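The Coated Knife, One Year In
Kitchen & Tools, 01/11/2022

Colored and blackened blades have moved from the gift catalog into the ordinary knife drawer. The finish is usually a thin nonstick layer applied over stainless steel, and it changes how a knife should be cut with, washed and stored.

We kept four inexpensive knives in daily use from the previous December: the Dareo, the Stotetti, the Wegener and the Trota. All went through the same work, mainly onions, squash, cheese and cooked meat. Each was washed by hand and dried with a towel.

Steel hardness was the first thing checked. The softest of the four, the Dareo, tested at 50 on the Rockwell C scale. The hardest, the Wegener, reached 52. Both figures are low. A knife in this range takes an edge quickly and loses it quickly, and needs a few strokes on a honing rod every week.

The coating has little effect on sharpness. The edge itself is ground after coating on most models, or loses its coating at the first sharpening. What the layer does is reduce sticking. Potato slices released from the Stotetti more easily than from a plain blade of the same shape for roughly 8 months. After that the difference was small.

Scuffing starts early and has three main sources: the sink, other utensils in the drawer, and the scouring pad. A matte finish turns slightly gray where it rubs, which is cosmetic. Flaking is a different matter – a blade that sheds its coating should be replaced.

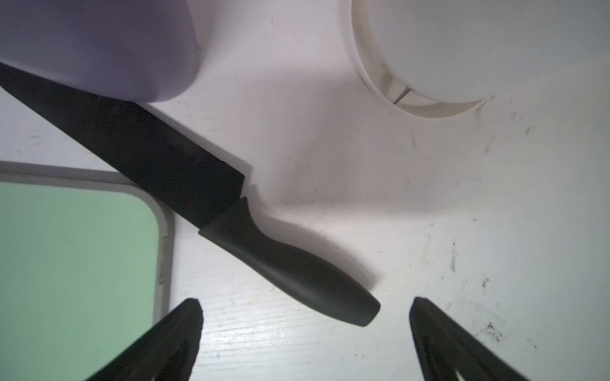
Handles deserve as much attention as blades. A molded grip with a waist behind the blade and a swell toward the end keeps the hand from sliding in either direction. Check the joint at the front of the grip, where food collects, and clean it with a soft brush.

The work surface matters too. A painted or laminated top marks easily and should not be cut on directly. Use a wood or soft plastic board. Glass and stone boards took the edge off the Trota in 7 days.

For storage, a blade guard is enough. Magnetic strips also work, provided the knife is set down spine first and rolled flat.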